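Support > Wallcoverings > Fellholm Paste-the-Wall Range > Section 4: Hanging Your First Drops
12 comments | 46 shares

Section 4. Hanging Your First Drops

By now your walls should be filled, sanded and sized, and you should have a cup of something nearby. Please do finish Section 3 before you start on this one, even if the roll is calling to you – we have all been tempted, and primer that is still tacky will spoil a good afternoon.

4.1 Mark a plumb line

1. Choose your starting wall. With a large print, most people are happiest starting on the wall they see first when they walk in.
2. Measure 20 inches out from the corner and make a light pencil mark near the ceiling. Fellholm rolls are a little wider than this, so the first drop will wrap slightly onto the next wall.
3. Hang your plumb bob from the mark, let it settle, and pencil in the line all the way down to the baseboard.

Note: Never use ink or ballpoint. It has a way of coming through the paper weeks later.

4.2 Cut and match

4. Unroll the paper face up and find the repeat mark on the edge. The Brerkmont leaf pattern repeats every 26 inches, so allow for that when you work out how many drops each roll will give you.
5. Cut the first drop with a few spare inches at the top and at the bottom.
6. Lay the second length beside it and slide it up or down until the stems meet, then cut. Number the backs in pencil as you go.

Leafy prints are a friendly choice for beginners, as all those curves will forgive a seam that wanders a tiny bit.

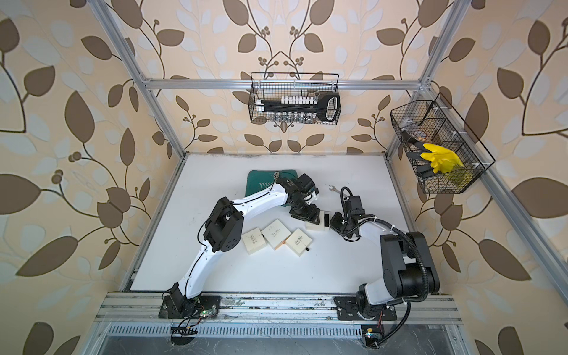
Fig. 4-1. Large leaf and berry print on adjoining walls.

4.3 Paste and hang

7. Roll Ranjbar Ready-Mix onto the wall, going a little past the width of one drop. Take a small brush into the corners and along the ceiling.
8. Set the top of the drop in place, line its edge up with your pencil mark, and smooth from the middle outward with a soft brush.
9. At an inside corner, trim the overlap so that it turns the corner by half an inch, then strike a fresh plumb line on the new wall. Corners are very seldom straight, and that goes for new houses too!
10. Trim top and bottom with a new blade, and wipe away stray paste with a damp sponge.

CAUTION: Switch off the power at the breaker before papering near outlets or switches. Keep wet paste well away from open boxes.

CAUTION: Snap-off blades are very sharp. Drop used pieces into a lidded jar.

Leave the room to dry for 12 hours with the heating low and the windows closed.

Section revised by Nasrin Rostami, Dirness Wallcoverings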